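How to Serve Breakfast in Bed Without Ruining the Sheets

Posted 14/11/2019 by Gwenllian Prothero

I grew up in a house where birthdays meant breakfast in bed, and I have kept it going with my own family for 34 years now. In that time I have washed a great deal of marmalade out of a great deal of bedding, so I feel I've earned the right to give a little advice! None of it is difficult, and you probably own most of what you need already.

Start with the bed itself. Pull the good comforter off and put it somewhere safe (over the banister is where ours goes), then lay down an old cotton sheet you wouldn't cry over. It doesn't have to be smooth. Add a light blanket over the lower half to keep feet warm, and push your pillows right up against the headboard so that whoever is being spoiled can sit up straight. A mattress gives under you every time you shift a leg, and anything tall feels it first.

Next, choose your tray. You want a raised edge all the way around, and I'd take a shallow one over a deep one, as it's so much easier to reach into. My favorite is an old Lauritsen I bought in July at a yard sale for next to nothing - it had a chip in one corner and I didn't mind a bit. Trays with folding legs look lovely in the catalogs, but I've had 2 of them collapse on me and I've gone off them entirely.
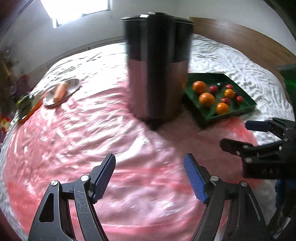 Round fruit is the great escape artist of the breakfast tray. Give it a slope and off it goes, under the blanket, down the side of the mattress, and you find it a week later by the smell. So keep it all together behind a rim, the way the oranges and the little red fruits are sitting in the dark green tray, and let the small pieces settle in between the big ones. A carrot is far better behaved and will lie happily on a plain metal plate. Greens can have a dish to themselves over on the other side.

Drinks come last, once everybody has stopped wriggling. Fill cups halfway and no more, and hand them over one at a time. I keep the coffee pot on the nightstand and pour from there, with a dish towel folded underneath it. For juice I use a cup with a lid, and I don't care who laughs at me.

For anything sticky, put out small portions in the kitchen and leave the jar behind. A spoonful of jam in an egg cup is plenty for 3 slices of toast. Cut the toast in the kitchen too, over the sink if you can, and give it a good shake before it goes on the plate.

When you're finished, carry the heavy dishes out first, then the tray, and then gather up the sheet by its four corners with all the crumbs inside. Shake it out of the back door - the birds at our house have come to expect it - and put it straight in the wash.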